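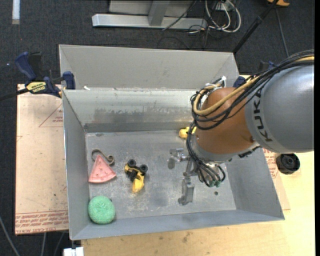 # Singing the Lamentations in a Stairwell: My Choral Practice Report

So for my project I picked a Renaissance setting of the Lamentations, which I'd only ever heard on my roommate's speakers before this term (sorry, Darius). My plan was to get a small group together, rehearse it, sing it in two very different rooms, and write about what changed.

## The group

We had five singers in the end. Lucian Preda and I shared the tenor line, Aurel Coman sang bass, and Cosmin Furtună took the alto part up high in falsetto, and he was so good at it that I kept forgetting to come in! Jonatan Aasen sang the top line an octave down for the first rehearsals, until we gave up and moved the whole piece to a lower key.

## Rehearsing

I thought the Latin would be the hard part. It was the Hebrew letters. Every verse starts with one (Aleph, Beth, Ghimel) and the composer gives each a long, winding phrase all to itself, like the big decorated initial in an old manuscript. We rushed them for 3 weeks. Then Aurel asked us to sing only the letters, back to back, with no verses at all, and something finally clicked. We breathed together after that.

Tuning was up and down. We dropped almost a half step by the end of most run-throughs, and I still don't have a cure. Singing quieter helped a little, and so did standing in a circle.

## The two rooms

Room one was Ursu Hall, which has 200 seats, carpet, and curtains everywhere. You hear every consonant in there, including the ones that don't line up. We took it faster than I'd marked because the long notes just died on us.

Room two was the back stairwell of the Pluvmont building, at 7 in the morning so we wouldn't bother anybody. Wow. The last chord of "Jerusalem, convertere" hung up there long after we'd closed our mouths, and Lucian started laughing. We sang it much slower and I didn't even ask for that, it just happened. The words turned to soup, though. Darius sat on the steps with the text in his lap and lost his place by the second verse.

## What I'd change

I'd write out my own edition with fewer bar lines, since mine made us thump on every first beat. I'd also like a real listener survey next time, with more than one roommate in it. My marked score and rehearsal notes are in the appendix, coffee stains and all.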